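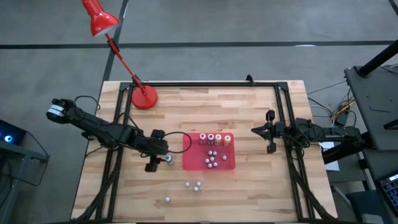 One reader wrote in after the last installment to say that her shop had bought two arms, put them on a bench, and then spent three weeks arguing over who was allowed to touch them. Could the next one please cover the part where people still work there? It could. She's right that most setup guides stop at the moment the arm moves, as if everyone then went home.

How to hand a sorting bench over to a pair of arms without losing the people who used to run it

What follows comes from our kitting room at Prirkell, where we put small bottles and little round beads into trays and have done so by hand for longer than the building has had decent heating. The arms went live in January. The procedure below is the second version. The first version was a single page that said "Operator supervises," and it lasted until lunch.

Before you start

You need a bench with a fixed frame, two arms with parallel grippers, a tray, a lamp that can be aimed, and the people who currently do the job. Get the people first. We got them last, and they found out from the delivery slip.

You also need an answer to the question "What happens to my hours?" Have it in writing. Ours was that no one's hours would change for 21 weeks, after which we would look again. It isn't a thrilling promise, but it had a number in it, and the earlier one had only the word "exciting."

Step 1. Write down the job as it's done

Don't use the work instruction in the binder. Ours was written for the project called Vorance, which used bigger bottles, and had a drawing of a tray we no longer own. Sit next to the bench for a full shift and write down what hands do. Include the things that don't look like work: turning a cap to see if it's seated, nudging a bead back from the edge of the wood, tilting the lamp when the overhead tubes make everything shine.

We came out with 50 separate motions. The binder had 9.

Step 2. Split the list

Go through it with the people who do the job and put each motion in one of two columns. The arm column gets picking up, carrying, setting down. The people column gets anything that starts with "unless."

Expect disagreement, and expect it to be useful. Management wanted cap checking in the arm column. The bench wanted to know how a pair of gripper fingers was going to feel a cross-threaded cap. There was a silence, and cap checking moved.

Step 3. Mark the places

Objects that roll are the main enemy. A round bead on bare wood goes where it likes, and an arm sent to the spot where it was five seconds ago will close on nothing with great confidence.

Bottles go in a row at the far side of the tray. Loose beads go in front of them, where a gripper can come down without knocking over a bottle. Strays outside the tray get dealt with before a new run starts. Decide now who deals with them. We had assumed the arms would, and the arms had apparently assumed we would.

Set the lamp last and then leave it alone. If your tray is see-through, as ours is, try the lamp at a few angles and watch for glare on the plastic. Once it's right, put a bit of tape on the lamp base. People who've worked at a bench for years will adjust a lamp without knowing they've done it. I've caught myself at it twice.

Step 4. Tidy the cables before anyone complains

Two arms bring a remarkable quantity of black cable. Route what you can along the frame and leave slack at the wrists, where the joints need it. Then look at the floor. Whatever is lying between the bench and the nearest cart is lying where somebody walks with a full box in both hands. This was the first item on our complaint sheet and should have been the first item on this page.

Step 5. Give each arm one job

It's tempting to let both reach for everything. Start with one arm moving pieces and the other waiting at its own side. It looks lazy, and you'll get remarks about it from people who are told off for standing like that. Keep it that way until the first arm can finish ten trays in a row with no help. Write the tens on the wall if your crew enjoys that. Ours put up a chart headed "Employee of the Month" and we left it up.

Step 6. Decide who can stop it

Everybody can stop it. Say so out loud, on every shift, and mean it. For the first 10 days no one on our floor pressed stop, including during an episode in which a gripper carried one cap back and forth over the same bit of bench for most of a coffee break. They thought a stop would be counted against them. It had, in fact, been listed on a report as "operator interruption." We changed the heading to "stops" and began getting some.

Step 7. Rename the job, and pay for the name

The person at the bench used to sort. Now that person clears strays, checks caps, reloads the tray, watches for trouble and explains to visitors that the arm isn't stuck, it's thinking. Those are more tasks than before, and some are harder. If your new title is "attendant" and the pay line hasn't moved, you've written a demotion and people will read it as one. Strömberg, the other site, tried it that way and had to redo its letters.

Common problems

The arm drops small pieces. Check the height before you blame the gripper. A piece let go just above the surface mostly stays put. A bead let go any higher is now on the floor.

The crew has gone quiet. Sorting by hand left plenty of room for talk. Watching doesn't, oddly. We swap the watching seat every hour and moved a second stool over.

Output is lower than by hand. Yes. Ours was, for weeks. Tell upstairs before they find the graph.

The next installment covers the Ivari line, where the trays are deeper and the opinions are too. Send in whatever your own shop got wrong, with the cable routing if you have it.

Last revised 2018-09-08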